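Clalletti DT-5 Digital Chess Clock

The DT-5 is a two-player digital clock for club and tournament play. It supports sudden death, Fischer increment, Bronstein delay and simple delay, with up to three time controls per game. Move counting is by lever press.

Memory: 83 preset programs, plus 5 user slots
Power: two AA batteries, 2000 hours of running time
Weight: 271 g without batteries
Display: LCD, hours and minutes; seconds shown in the last 20 minutes

User slots are kept when the batteries are changed. Presets can't be overwritten.
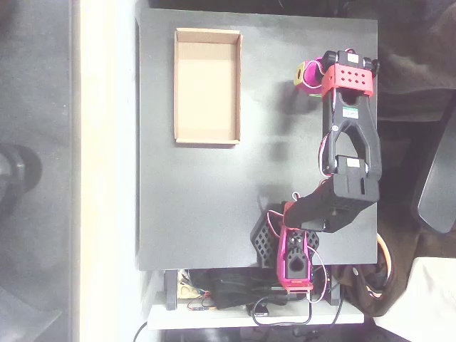 Page last changed: Thursday, July 28, 2022

To correct a time during a game, stop the clock and hold the center button for three seconds. Digits are set left to right, White's side first. The move counter is corrected last.

Firmware is fixed at manufacture. Units from the September production run add a lever lock and a mute setting for the end-of-time signal. The preset list is the same on both versions.

Spare levers and battery doors fit the Warnach and Narstead models as well. Carry case sold separately.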